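The Rules Robots Have to Follow (and the People Who Have to Follow Them Too)

You have rules. Don't run with scissors. Don't put the cat in the dryer. Somebody, at some point, had a reason to write each of those down, and it is better not to ask about the second one.

Robots have rules as well. In movies, the rules are grand and mysterious, and the robot usually breaks them about halfway through, just before the exciting music. Real robot rules are longer and much less dramatic. A lot of them are about fences, buttons and where to put your elbows.

Who writes them?

Mostly, people in meetings. Engineers, safety experts, factory workers and robot makers sit down and argue about things like how hard a machine may bump into a person's arm. When they finally agree, they publish a document called a standard. A standard is a bit like a recipe that everyone promises to use, so that a robot built in one town is about as safe as a robot built in another.

Standards can be very long. Our imaginary-sounding but perfectly serious friends at Traltura, a company that makes small robot arms, keep their safety rules in a binder of 868 pages. It is not a bedtime book, although it would probably work.

Rule one: know where the robot can reach

A robot arm has a space around it that it can get to. Engineers call this its reach, or its workspace. If you stretch your own arms out and turn slowly in a circle, you have found yours. (If you have also found a lamp, you have learned why this rule exists.)

Before anyone switches on a robot arm, they need to know how far it stretches in every direction. Then they decide who is allowed inside that space, and when. Big factory robots often get a fence with a gate. Open the gate, and the robot stops. It doesn't finish what it was doing first, the way you do when someone calls you to dinner.

Small arms that work on a table may not need a fence, but somebody has to check. "It looks friendly" doesn't count as checking.

Rule two: have a way to stop it

Many robots come with an emergency stop, which is usually a big red button. It has to be easy to find and easy to hit, even for a person who is busy being surprised. Hanging your coat over it is frowned upon.

The button must also be tested. At the Brodov workshop, where new arms are tried out before they are sold, pressing the stop button is the first job of the morning. Everyone wants to be the one who does it. They take turns, and yes, there is a rule about that too.

After an emergency stop, the robot must stay stopped until a person decides it is safe to start again. Letting go of the button should never send it cheerfully back to work by itself.

Rule three: when there are two arms, plan for two

Two arms can share a table, and that makes things more interesting. Each one has its own reach, and those two reaches may overlap in the middle. If both arms head for the same spot, the result is a lot like two children and one last cookie, except heavier. 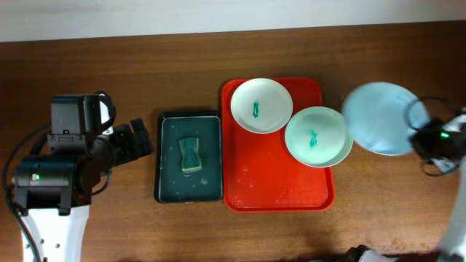 So the people in charge make a plan. One arm can wait with its gripper open while the other does the lifting. Or the computer can draw an invisible line that neither arm may cross without permission. Good practice also says that you try out the plan slowly before you try it at full speed. A mistake made slowly is a nudge. A mistake made quickly is a broom and dustpan.

Tables matter here. Things like plates and trays should be put where the plan says they will be, and things that aren't part of the job should be put away. A robot arm has no idea that your sandwich is private.

Rule four: don't squeeze too hard

The part of a robot that grabs things is called a gripper. Grip too softly, and the plate falls. Grip too hard, and you have several smaller plates. The right amount of squeeze depends on what is being held, so a sponge and a dinner plate need different treatment.

There are limits for people, too. If a robot is meant to work close to humans, its makers have to think about fingers, and what would happen if one got caught. Fingers are not sold separately.

Rule five: write it down

This is the rule people grumble about. Every time something goes wrong, even something tiny, it goes in a log. At Van der Merwe, a robot testing company, the log now has 3,068 entries. Most of them are dull. One of them just says "spoon."

Dull entries are useful, though. If the same arm drops a cup on several different days, the log will show it, and someone can go looking for a loose screw or a tired cable.

Can kids follow robot rules?

Certainly. The Holtidach robot club, which takes members from age 9, asks everyone to tie back long hair, take off dangly bracelets, and say "Moving!" out loud before starting a machine. The last one is very popular. Members have been heard saying it at home before getting off the couch.

If your school has a robot, ask to see its rules. If it doesn't have any, you could offer to write the first one. Start with where the stop button is.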